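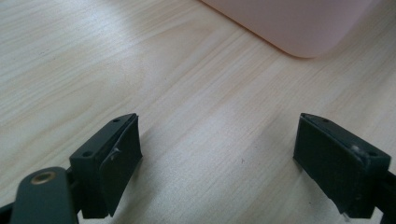

Handgreifer Otari, Finger geöffnet, über einer Tischplatte

Otari Handgreifer — Zweifinger-Ausführung
Artikelnr. 2868

Handgeführter Parallelgreifer für das Vormachen von Greifaufgaben. Die Finger sind paarweise verschraubt und werden nur paarweise getauscht.

Regeln für den Einsatz
Vor jeder Schicht Kontaktflächen auf Riefen und Grate prüfen. Kratzer am Gehäuse sind zulässig, Ausbrüche an der Greiffläche nicht. Arbeitsfläche abwischen, Krümel verfälschen die Aufnahme. Finger nicht auf der Platte schleifen lassen. Nach 1.666 Greifzyklen Lagerbuchsen kontrollieren und das Ergebnis im Prüfblatt eintragen.

Die Risikobeurteilung der Gesamtanlage bleibt Sache des Betreibers — auch bei reinem Handbetrieb.

Gewicht: 580 g
Ersatzfinger (Paar): Artikelnr. 334
Lieferung ab Lager Zullach
Technische Fragen: Hakim Majimbun
Stand: 27.02.2023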